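Huridstead Flying Group
Minutes of the members' meeting, November 8, 2021

Chair: Vasiliki Mavromatis

1. Minutes of the last meeting
Agreed and signed.

2. Group aircraft
The annual check was finished at Cenley. The engine now stands at 2,009 hours and will go on under condition until February, when Penrose will do another compression test. Members are asked to write oil uplift in the tech log after every flight - several entries were missing.

3. Transponder
The old unit drops out above 3,000 feet. Penrose quoted for repair and for a replacement. Members voted for the replacement, to be fitted during the February check.

4. Charges
The hourly rate stays as it is. The monthly share goes up to £73 from the new year.

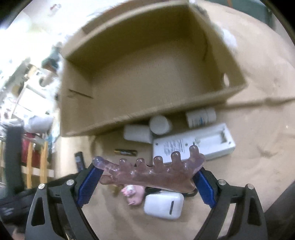
The landing fee at Jeltotmont has also changed, and pilots should pay it on the day and claim it back with a receipt. Unpaid fees from the summer come to £184 and will be billed to the members concerned.

5. Any other business
The spare headset needs new ear seals. VM to order.
Hangar doors must be bolted at both ends when leaving.

Meeting closed at 9.15 pm.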